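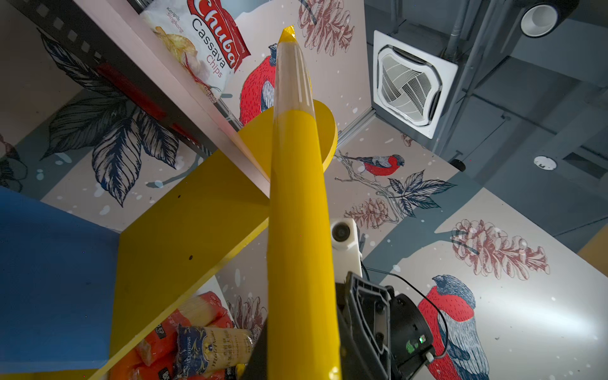
Yellow pencil shape and shelf boards, from underneath

# Zendell wall bracket, heavy type

Back in stock Apr 17, 2018. Black or grey only, white is still on order with Van Acker and we don't have a date.

Steel, folded edge, three screw holes. Holds 60 kg a pair if the wall is sound. Plasterboard is another matter, read the fixing notes before you order please.

- Sold in pairs, screws included, plugs not
- Box of 12 pairs for trade
- Longest board we'd put on one pair: 700 mm. Longer than that, add a third bracket
- Fits the old Rovari rail, but only with the spacer (sold seperately)

Pantry, playroom, garage, all fine. Not for outdoors. The coating chips if you drag tins across it and then it rusts.

Dry goods weigh more than people think once a shelf is full. Add up the packets first, then the jars, then leave a bit spare.
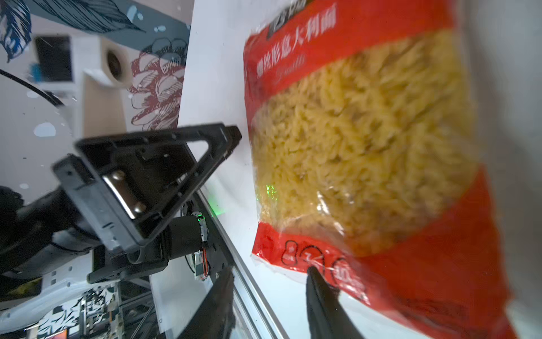 ## Fixing notes

Brick or block: brown plugs, drill straight, blow the dust out. Top screw first, check the level, then the other two.

Plasterboard: find the studs. Can't find them? Use the Sovura rail insted, it spreads the load along the wall.

Don't use a hammer drill on old tile.

## Orders and returns

Dispatch takes about 12 days for trade boxes, single pairs go sooner. Returns unused, in the box, with the screws. Bent ones: send a photo to Jelle Van Leeuwen before posting anything back.

White pairs again in November at the latest.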